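Wall Panel Care: FAQ

Which finish do these answers cover?
Mevar pale gray, smooth grade, as supplied by Ellel.

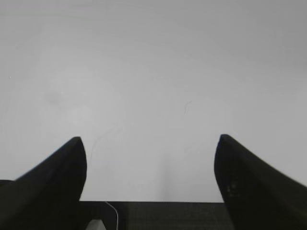

By Danjuma Onuoha
Updated 2026-06-27

Are small specks and hairlines a defect?
Not on their own. A tiny dark speck, a faint smudge or a short curved line should be wiped first with a damp cloth. Report any mark that remains and is longer than 11 mm.

Can I spot-paint a scuff?
No. Recoat the full panel, 2 coats.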